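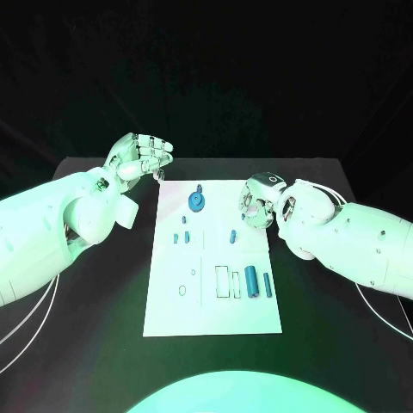
离叠衣服还有多远

叶瓦拉·因亚姆在仓库拣货线上干了八年，后来转去替Sayegh评估自动化设备，卖方的演示她看得比谁都多。我问她，机器到底能不能干家务、能不能上车间，她先反问我：“你说的是哪一家的家务？”

她的意思是，演示用的桌子不是谁家的桌子。黑布一挂，台面清空，零件放在印好轮廓的白纸上，圆的归圆的，长的归长的。“我家抽屉里，电池、橡皮筋和一把不知道开哪扇门的钥匙缠在一起。你让它先把这个抽屉理了，我们再谈。”

Mukidgate的工程师裴东贤不完全同意。他认为把小圆柱对准孔放进去是基本功，跟小孩玩的形状积木差不多，可工厂里许多工位要的就是这个。“插销、垫片、接头，都是这类动作。手指怎么拿，拿歪了怎么调，这一关过不去，别的都是空话。”

那过去了吗？他停了一会儿。“看你要求多高。”他说去年8月他们内部测过一轮，一次放到位的比例是90%，领导很满意，他自己不满意。“装配线上十次错一次，班长会把你连机器一起推出去。”

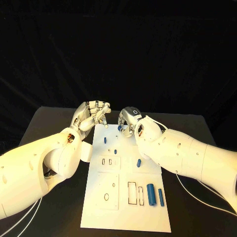
因亚姆听到这个数字笑出了声。她当年带新人，第一周手慢没关系，放错了要自己看得出来。她最不放心的正是这一点：机器放歪一个零件，接下来是停住，是重来，还是若无其事地去拿下一个？宣传册上从来只写速度。Erkutport给她的那本一共34页，讲失败的不到半页。

裴东贤承认，出错以后的处理是他们花时间最多的地方，也最难拿给客户看。“客户来一趟，想看它成功。”他也提到手的问题：手指关节多，线缆多，要保养的地方也多，一只手的价钱够买好几台老式夹具。至于双手，他说很多任务里真正干活的是一只，另一只在旁边等着。

我又问起家里的事，洗碗、叠衣服、收拾孩子的玩具。裴东贤说他不给日期，同行给的日期他也不信。衣服没有固定形状，碗会滑，玩具每天都换地方，跟桌上这些硬邦邦的小件不是一回事。他母亲每次通电话都问什么时候能有一台，他每次都劝她先把洗碗机修好。

因亚姆的条件更具体。她要求卖方把机器留在真实工位上两周，不许工程师站在旁边，灯光照旧，零件用普通料箱送来。目前答应的只有Zokis一家，合同还在改，卡在“工程师可否远程介入”这一条上。她不肯让步。

“远程有人帮忙，我得知道帮了多少回，”她说，“不然我买的是机器，还是一个坐在别处的工人？”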